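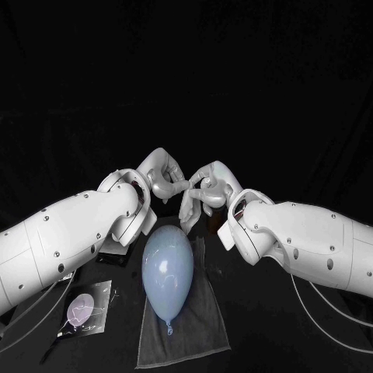

## Coordenação bimanual: o que mudou no planejador em julho

O Surkell, nosso planejador para os dois braços, tratava até há pouco cada mão como um problema separado. Cada braço recebia a sua trajetória, e um módulo de sincronização esticava a mais rápida para que as duas terminassem juntas. Para levar um objeto rígido de A a B, serve. Para material fino e deformável seguro com as duas mãos quase encostadas, não serve: o erro relativo entre as pontas dos dedos importa muito mais que o erro absoluto de cada uma.

A tarefa de referência agora são os balões. O vazio é o caso difícil, porque pende e dobra entre os dedos. O cheio entra no conjunto como obstáculo leve sobre a mesa, com um reflexo especular que atrapalha a segmentação.

### Controle

Passei a representação para coordenadas relativas. O estado de referência é a pose da mão direita no referencial da esquerda, mais a pose do ponto médio no referencial da mesa. O custo penaliza o primeiro termo com peso 60 vezes maior que o segundo. O valor saiu de uma busca em grade bem grosseira e não tenho justificativa melhor para ele.

Com isso o par pode derivar alguns milímetros em conjunto sem que o controlador reaja, mas qualquer abertura entre as mãos é corrigida no ciclo seguinte. A verificação de colisão entre os dedos continua ligada, com margem de 2 mm. Com a margem antiga o planejador declarava a pinça dupla inviável e devolvia trajetória vazia -- sem mensagem de erro, o que me custou uma tarde.

### Percepção

O Ccori estima a máscara do material a partir da câmera da cabeça. Dois problemas conhecidos:

- material claro junto de dedos claros: a borda da máscara vaza para a mão. Subtraio a silhueta renderizada pela cinemática direta antes de ajustar o contorno;
- brilho no balão cheio: a região saturada vira um buraco na máscara. Por ora, fechamento morfológico e pronto.

O fundo preto ajuda nos dois casos, e também esconde quanto o modelo depende dele. Falta repetir tudo com fundo texturizado.

### Ferramentas

A Thảo Ung reescreveu o leitor de registros do Tano. Ele alinha os estados das juntas e as imagens pelo carimbo de tempo do sensor, e não mais pelo de chegada. Reprocessamos cerca de 2.083 episódios e apareceram 3 com o relógio de um dos braços atrasado. Ficaram fora do treino até eu entender a causa.

O formato novo quebra a compatibilidade com os scripts antigos do Flokstead. Quem ainda usa o `replay` precisa passar `--legacy-time`, ou as mãos aparecem defasadas na visualização.

Pendente: expor o peso relativo como parâmetro por fase, já que na aproximação ele pode ser bem menor, e trocar a trajetória vazia por uma exceção decente.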